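Korkora forum > Software > Perception and tracking

Pose drift near the white columns, only with two grippers

bisby_fan
Posted 2022-08-14

OK so I've been fighting this since March and I'm out of ideas. We run visual-inertial tracking on the wrist fisheye of each hand-held gripper, then Tutilau turns the poses into relative actions for training. One gripper alone, lovely. Two at once and the trajectory slides sideways by a few centimeters every time the other one comes close. I already bumped the feature cap to 2,000 (no change, just slower!) and turned loop closure off and on. Frame from one of the bad stretches:

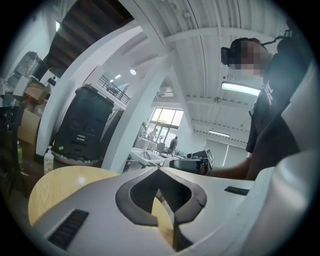

Second gripper held just above the body of the first, columns behind.

Could the lens model be the problem? Those columns bend like bananas out there.

mapzero
I'd bet on the mask before the lens. Your own gripper takes up the whole bottom half of that view. Are you masking it? And then the other gripper, plus the arm holding it, is big and close and full of nice corners, so the tracker happily locks onto it and thinks YOU moved. White columns and white ceiling don't give it much to argue with.

bisby_fan
Static mask for my own gripper, yes. Nothing for the other one or the person. Hmm.

slowloop
Gonna disagree with mapzero a bit. Outlier rejection should cope with one moving arm, that's the job. I had the same sideways slide and it was the IMU clock, 3 ms off on one unit. Fast motion made it awful. You'd only notice it with two grippers if people move faster when they're working together. Check the time offset before you go painting masks on everything.

mapzero
Sure, when the arm is small in view. When it covers most of your features, the arm wins the vote and the room gets thrown out as the outlier. Seen it plenty.

bisby_fan
Ran the offset check, both units fine. Then I pulled the frames with the worst residuals and they're a lot like this one:
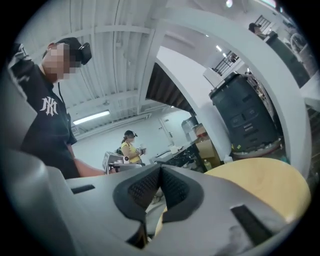

Forearm reaching in right above the gripper body, second person farther back.

So there's a forearm, a sweater logo that makes fantastic corners (thanks, NY) and another person in the middle distance. I ran the person segmenter from the Mansour tools over 112 clips and dropped any feature that landed on somebody. The slide is gone in most of them. The leftovers are the ones with the other gripper up close, and the segmenter doesn't know what a gripper is.

mapzero
Label 100 frames of the gripper and fine-tune. One boring afternoon.

slowloop
Fine, I'll give you the mask. I'd still estimate the offset online though, mine only showed up on long sessions. And please don't mask so hard that you end up tracking on ceiling ribs, repeated parallel lines are a whole other headache.

bisby_fan
Ha, too late, I've got two clips doing exactly that. Labeling tonight, will post the config when it's less embarrassing.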